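Good Practice Gallery: Cards, Wallets and Two-Arm Tables

Welcome back to our little gallery of handling practice at Kinine! Several of you wrote in after the March page asking to see more of the small, fiddly stuff – wallets, snaps, sleeves – so that is what we have gathered this time. The house rules for thin goods now run to 30 points, and I won't march you through all of them (you're welcome), but the ones people ask about most are the finger gap, the marks left on soft materials, and how much room two arms should give each other.
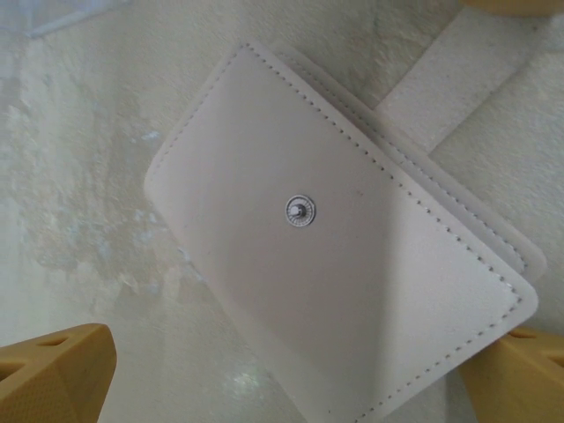
Rule 5: line up with the item between the open fingers before any closing move, and keep the tips clear of snaps and stitching.

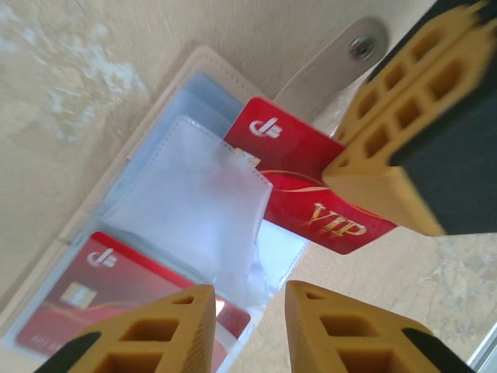

Cards in sleeves. Contact on a printed face should be light, and pads get wiped before every session.

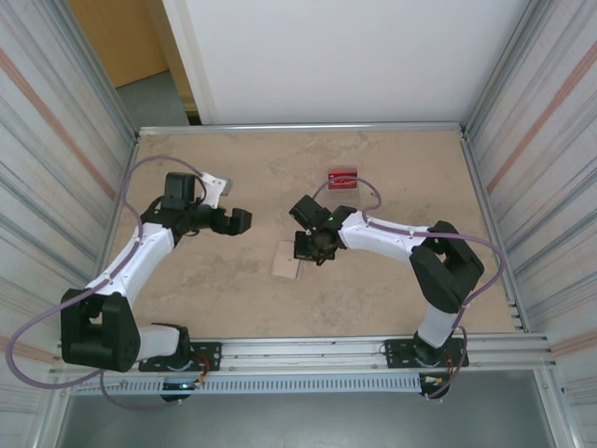
Two arms, one table. Cables need enough slack for full reach, and they get looked over each morning before power goes on.

Jaunzems wrote to say that their own rule book asks for a slower closing speed on anything with a coating, and that they would like to see ours do the same, with the speed written down as a number so new operators don't have to guess. We like that very much, and it goes into the next draft. If your shop has a rule for coated goods too, please send it along – even a scribbled one is welcome.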